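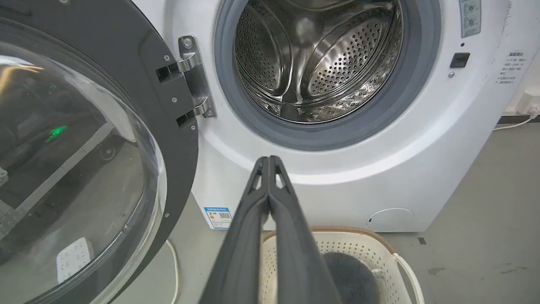 I have hated laundry since I was old enough to reach the dial, so when Dirkero invited me to spend a Wednesday watching a robot do some, I was on the train to Prurkivville before I'd finished reading the email. A robot! Doing the washing! I may have packed a bag of my own dirty socks, just in case.

They kept me away from the socks for most of the morning. What I got first was a front-loader with its door open, a plastic basket on the concrete floor and a single black gripper with two fingers, which is all the hand this robot has. Try picking up a T-shirt with a pair of salad tongs and you'll have some idea of the problem (I did try, at home, and I dropped it on the dog).

The job sounds like nothing. Reach into the basket, get hold of something, lift it through the round hole, let go. But a towel doesn't have a handle, and it's a different shape every single time you drop it. Then there's the rubber seal round the opening, which seems to have been put there for sleeves to catch on, and the door, which swings out and gets in the way of a robot's elbow just as much as it gets in the way of my shin.

Dirkero's software is called Flakeo, and it learns by being shown. People steer the arm through the chore again and again, and it picks up the habit. They were aiming for 1000 goes at loading and had got to 192 when I turned up, so I was watching a beginner. It took 58 seconds to put one pillowcase in the drum. I found myself cheering it on, quietly, like a parent at sports day. The next try took longer and left a corner hanging out over the seal, and I wanted to lean over and poke it in.

So can it do my washing? No, not yet. It can't check pockets. It can't tell a wool jumper from a sweatshirt, and a duvet cover is out of the question – I asked, and got a long look. Arabzadeh, the rival outfit across town, is skipping the loading and going straight for folding, which strikes me as mad, but then I've never folded a fitted sheet properly in my life.

Dirkero reckons it is 2 years from a machine it would leave alone in somebody's kitchen. I'd guess longer. I did get my socks in before the train home, one at a time, by hand, while the arm was having its lunchtime checks, and they came out lovely.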